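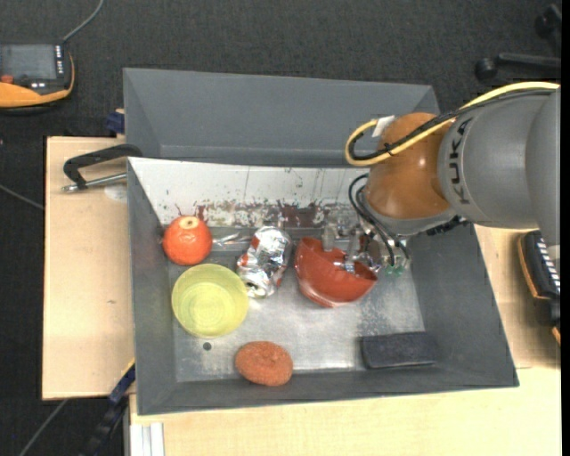

Bin-to-bin picking, mixed items. KUKA arm, two-finger gripper, red bowl up next.

1/ Some notes on the picking cell at the Vutcombe returns site and what it has done to the jobs around it. I do process engineering there. Most of what gets written about these cells covers the arm. I'm more interested in the shift roster.

2/ Background: Vutcombe takes mixed returns and unsorted household goods from the Prernville depot. Until last August, all of it was sorted by hand at standing benches. One person, one tote, a scanner on the left wrist. Target was 1,000 items per bench per shift.

3/ The trial setup is plain. Full bin in front, empty bin behind, arm picks from one and places in the other. We clamp things down because a bin that shifts a quarter inch ruins the calibration and you lose the morning.

4/ Item mix matters more than speed. A crushed can, a sponge and a clear piece of plastic in the same bin are three different grasp problems. Clear plastic is the worst for us. The depth sensor reads the metal floor straight through it, and shiny bin floors make that harder.

5/ Bowls are second worst. The gripper has to take the rim, and a tilted bowl gives you a rim at an angle the planner doesn't like. We spent two weeks on rims.

6/ Numbers from the last full test: 1,744 items attempted, 117 handed off to a person. That handoff figure is the one that changes people's work, so it's the one I report first.

7/ A handoff works like this. The cell stops, a light comes on, someone walks over, clears the item, confirms on the pendant, walks back. Under a minute if they're close. The walking is most of it.

8/ On paper, one person can watch several cells. In practice the stops bunch up. A bad tote gives you four in a row, then nothing for half an hour. People told us the quiet stretch was more tiring than the benches. I didn't expect that and we had no measure for it.

9/ So the roster changed. Nobody does more than 2 hours on cell watch before rotating to inspection or packing. The Kukov line, which has run a similar layout for longer, settled on the same limit independently.

10/ Skills: everyone on the rotation is trained on the pendant, including jogging the arm clear of a bin at low speed. Originally that was technician-only. It meant a stuck gripper waited for a technician, and the operator stood there next to it with nothing to do.

11/ Pay grade moved up one step for pendant-trained staff. This took longer to agree than the cell took to install. If you're planning one of these, start that conversation before you order hardware.

12/ What got worse: less talk. Benches faced each other. Cells don't. We've moved the packing tables so they face the rotation area, and it helps a little.

13/ What got better: wrists and shoulders. Fewer reports to the site nurse from the sorting group. Small group, short period, so I'm not putting a percentage on it.

14/ Bench headcount is down. Those people went to inspection, where we were short anyway. That holds at current volume. I can't tell you it holds if volume drops, and I've said the same thing in the staff meetings.

15/ Next up is the Khosravi gripper, with softer finger pads, on the same item set. Same bins, same lighting, same people on the rotation. I'll post the handoff count when we have a full run.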